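Wonano Home Charging Unit, Model 106
Section 7: First Charge and Scheduled Charging

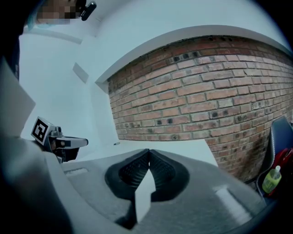
Gray housing with slots and grooves, seen close up.

This section explains how to complete the first charge after the unit has been installed and how to set a charging schedule. Installation must be completed by a licensed electrician before any step in this section is carried out. Wiring, mounting and grounding are covered in Section 2.

Before you begin

Confirm that the installer has signed the commissioning sheet supplied with the unit. Keep the sheet with your vehicle papers. You will need the owner code printed on it in order to pair the unit with the Villby app.

CAUTION: Do not use the unit with an extension cord, a multi-outlet adapter or a connector converter of any kind. Do not operate the unit if the cable jacket is cut or the connector pins are bent.

Completing the first charge

1. Park the vehicle so that the cable reaches the charge port without being stretched. The cable should not cross a walkway or lie under a tire.

2. Switch on the dedicated circuit breaker. The status light shows steady white while the unit checks itself, then steady green.

3. Put the vehicle in Park, set the parking brake and switch the vehicle off.

4. Remove the connector from its holster and push it fully into the charge port. A click indicates that the latch has engaged.

5. Wait for the status light to change to slow-pulsing blue. Charging has started.

6. Check the dashboard display of the vehicle. If it does not report that charging is in progress, see "If charging does not start" below.

7. To end the session, unlock the vehicle, press the latch button and pull the connector straight out. Return it to the holster.

NOTE: Some vehicles hold the connector locked until the doors are unlocked. Do not pull on the cable to release it.

Pairing the unit with the app

1. Install the Villby app on your phone and create an account.

2. Hold the button on the underside of the unit until the status light flashes blue, then release it.

3. In the app, select Add Charger and enter the owner code.

4. Choose your home wireless network and enter its password. The status light returns to steady green when pairing is complete.

Only one account may be registered as the owner. Other household members can be added as guests under Shared Access. Guests may start and stop a session but cannot change the schedule or the current limit.

Setting a charging schedule

Many electric utilities offer a lower rate overnight. Consult your utility for the hours that apply to your account before entering a schedule.

1. Open the app and select Schedule.

2. Enter a start time and an end time.

3. Select the days on which the schedule applies.

4. Press Save. A clock symbol appears beside the name of the unit.

If the vehicle has its own charging timer, turn that timer off. Two schedules running together may prevent the vehicle from charging. To charge immediately while a schedule is active, press the button on the unit once. The schedule resumes after the connector is removed.

NOTE: Schedules are stored in the unit and continue to operate if the wireless network is unavailable. Changes made in the app during an outage are sent when the connection returns.

If charging does not start

Steady green light with the connector inserted: remove the connector and insert it again until it clicks. Confirm that no schedule is active in the unit or in the vehicle.

Flashing amber light: the unit has reduced or paused output because of high temperature. Leave it connected. Charging resumes without further action.

Steady red light: switch off the circuit breaker, wait two minutes and switch it on again. If the red light returns, leave the breaker off and contact an authorized Oltum service center.

WARNING: Do not open the cover. There are no parts inside that can be serviced by the owner.

Fault code 634 in the app indicates a ground fault. Do not attempt to reset the unit after this code appears. Switch off the breaker and have the circuit inspected by a licensed electrician.

Owners of the Inskip pedestal mount should also read the supplement packed with the pedestal.

Revised December 2023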